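Visit to the Nepia Open Day: Hand-Held Grippers and the Collection of Handling Data
Student Project Report
Submitted by: Ohemaa Darko
Project supervisor: Walid Mansour
Date of visit: 01/02/2023

1. Purpose of the Report

This report records a visit made to the Nepia automation laboratory during its open day. The visit formed part of the second-year project module, in which each student is required to observe a working site and to relate what was observed to the course material. The project group had chosen robot handling of small household goods as its subject in September, and the open day was selected from the list of approved visits for that reason.

The report covers the introductory talk, the demonstration of hand-held grippers, the discussion with staff, and the points the group intends to carry into the design phase. It does not attempt to evaluate the laboratory or its results.

2. Background

A robot arm that is to pick up everyday objects must be given some form of instruction. In the coursework completed before the visit, the group had used a teach pendant, with which the operator moves the arm to a position, stores it, and moves on to the next. The method is dependable for fixed parts in fixed places. It becomes slow when the objects vary in shape or are put down in a different place each time.

The approach presented at Nepia begins with the human hand. An operator holds a gripper and carries out the task directly while the movement is recorded. The recordings are later used to train a control program for an arm fitted with matching fingers. A single recording of one task is called an episode. According to the introductory talk, the Bodar set, which the laboratory uses for teaching, contains 3628 episodes, of which 164 were set aside for testing.

3. The Demonstration

3.1 Handling of a single flat object

Visitors were invited to consider how a thin object should be approached when it lies on a hard surface. The guide explained that a flat item offers the fingers very little height to close upon, and that the operator must decide on the angle of the tool and the opening of the fingers before the approach begins. Foam was described as a suitable facing where an object has a finished surface that should not be scratched.
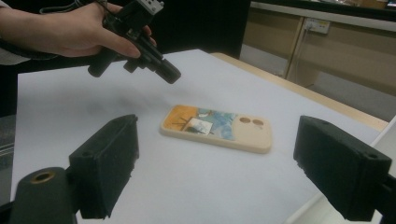
Figure 1. Smartphone case on the white work surface, with the black foam finger pads to either side in the foreground.

The case is a useful subject for study. It has a raised lip, rounded corners and two camera cutouts, and a grip that closes well on the long sides may not suit the short ones. The decorated back also raises a question for any program that works from camera views, as the painted colors form edges of their own that do not correspond to the outline of the object. The group had not considered this point in its project plan, which assumed plain, single-color test pieces throughout. The plan will be revised accordingly.

3.2 Work with two grippers

The second subject of the demonstration was work with a gripper in each hand. The guide stated that two-handed tasks are recorded as one episode, with the left and right tools sharing a common clock. If the two recordings drift apart, the episode is discarded.

Particular attention was drawn to containers. Placing an object in an open bin appears simple, yet the tool must clear the rim and be held above the opening, and the object must be released without striking the wall. The other hand is free to steady the container or to wait, and the waiting position is itself part of what the program learns.

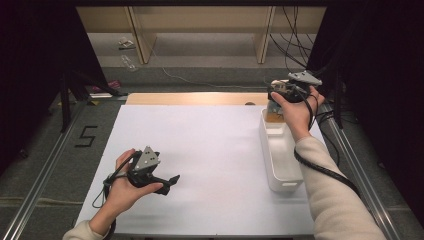 Figure 2. Operator with a gripper in each hand; the right-hand tool is over the white plastic container.

Members of the group noted the routing of the cables, which run from the grippers past the operator's hands. On a longer task the weight and pull of a cable may affect the way the wrist is turned. The group's own design, provisionally named Risten, had placed the cable outlet at the front of the housing. An outlet at the rear, with enough slack to follow the forearm, now appears preferable.

4. Discussion with Staff

A period for questions followed. The group asked how an operator's personal habits are kept from shaping the results. The reply was that the same task is assigned to several operators, and that starting positions are changed between episodes. The group also asked whether failed attempts are kept. They are retained in a separate folder and labeled, but are not used in the teaching set.

On the subject of equipment, staff advised student teams to settle the shape of the fingers before recording anything. A change of fingers after recording may make the earlier episodes unsuitable for training. The Nangate software used in the group's course can store 2000 episodes per project, and this was considered sufficient for a first study.

5. Points for the Project

The group has agreed on the following changes.

Test objects will include at least one item with a printed or painted surface.
The first recorded task will use one gripper only. The container task will follow once the first has been reviewed.
The cable outlet on Risten will be moved to the rear of the housing.
Finger pads will be faced with foam, and spare pads will be cut from the same sheet.
A trial session of 19 episodes will be recorded and checked before the main recording begins.

6. Acknowledgments

The project group thanks the staff of the Nepia laboratory for the demonstration and for their answers to the questions submitted in advance. Thanks are also due to Walid Mansour for arranging the visit and for comments on the first draft of this report.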